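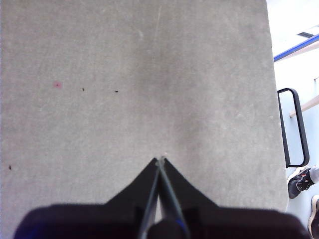 Breakfast at Stuturham: an interview with Lamduan Prasertsri

The residents' kitchen at Stuturham serves 41 people each morning. Lamduan Prasertsri, who manages it, keeps the equipment modest: a cream two-slot Bear toaster and a grey worktop.

"We looked at larger models," she said. "Residents preferred something they would use at home — and it is simple to clean."
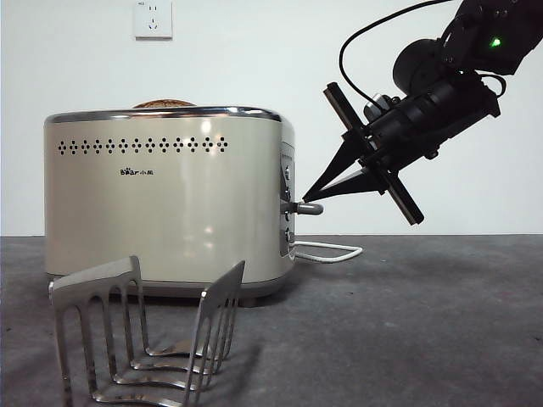

Crumbs are emptied at 2 each afternoon, and bread is delivered from Brivside. Ms Prasertsri asks that slices be cut evenly.

"A thick slice catches in the slot," she said.
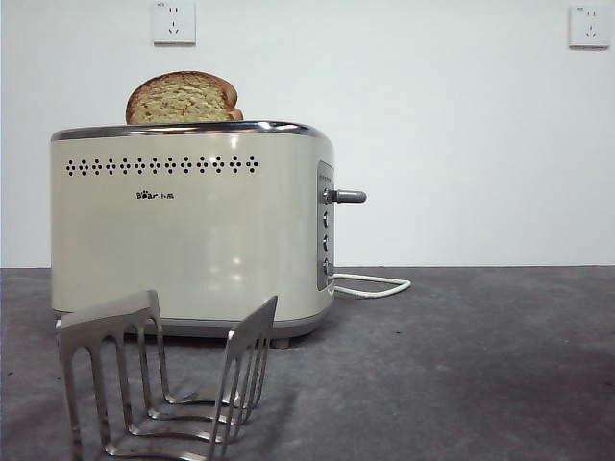

When may residents make toast?

At any time until the kitchen closes at ten in the evening.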